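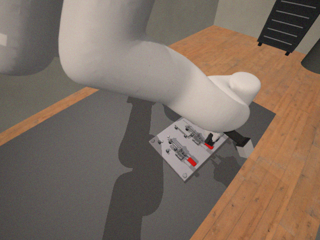
Review: Wurkik, a contract tracker for small energy suppliers

4 min read

I've spent most of the spring inside Wurkik, and I'm still finding things in it to like! Our shop, Justel, sells valves and fittings to pipeline and power contractors, and we had 35 supply agreements living in one very tired spreadsheet. Every renewal was a hunt through old email.

Setup took me an afternoon. You drop in the signed agreements, and Wurkik pulls out the parties, the term, the price formula and the notice period. It misread two of ours (both old scans, so fair enough), and fixing them meant clicking the field and typing.

The part I love is the bid calendar. Tenders from the bigger energy companies come with a pile of prequalification papers, and each one expires on its own schedule. Wurkik warns you 14 days ahead, and you can change that per document.
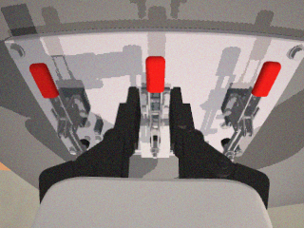

Three toggle clamps with red grips on a white plate.

Ritva Peltonen, who handles our bids, moved her warning to 18 days for the insurance certificates and hasn't looked back. Price formulas are handled well too. Several of our deals are tied to a fuel index, and you can enter a new index value and watch every affected contract update at once, which I may have done a few times just for fun.

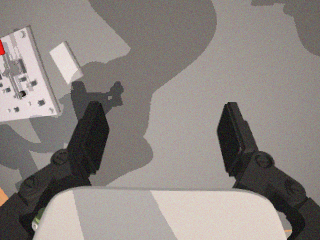
Exports are the weak spot. The PDF summary is lovely, but the spreadsheet version drops the notes column, and Oskari Kinnunen in accounting lives by those notes. Support told him a fix is planned for May. The basic plan also stops at 7 users, so a bigger office would need the next one up.

We've renewed for another year, and I'm moving the Mäkelä agreements over next.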